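Keeping lemons fresh when you buy them by the box

Posted in Kitchen and Larder, 3rd July

Hello all, I hope this is the right board. Every April I order a box of lemons through the Tendby buying group, and this year I got carried away and shared a second one with my sister, so I have had far more fruit than sense. I make curd and a bit of cordial, but the rest sit on the side and go hard as golf balls before I get round to them. My mother always kept hers in the pantry and swore by it, but her pantry was like a cave and mine backs on to the boiler. Is the fridge really better? And can you freeze the juice without it tasting odd? Any advice gratefully received, however obvious!
plostow_pantry

Oh, you have my sympathy, I have been there! Yes, the fridge, and in a closed bag with the air pressed out. Loose in the salad drawer they dry out nearly as fast as they do on the worktop. Mine keep for a good month like that, and I've had the odd one go longer and still be perfectly juicy. Look through the bag every week or so and take out anything with a soft patch, as one mouldy lemon will soon spoil its neighbours.
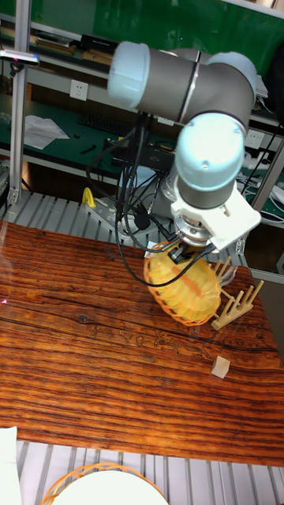
As for the juice, it freezes beautifully. I squeeze a whole batch in one go (put the radio on, it takes a while) and pour it into ice cube trays, then tip the cubes into a tub once they're solid. Grate the zest off first, while the fruit is still whole, and freeze that in a little pot of its own. For cordial I use 500 ml of juice at a time, so I do one bigger tub and write the amount on the lid. I can't taste any difference in curd, though I'd still use a fresh one for a salad dressing.
Villalobos

just slice them and freeze flat on a tray, 2 hours is enough in my freezer, then bag up. good in drinks. never bothered with juice, too much washing up
dremis80

Agree with the bag. If they've already gone hard, try warm water for a bit before squeezing, it sometimes brings them round and sometimes doesn't.
tendby_18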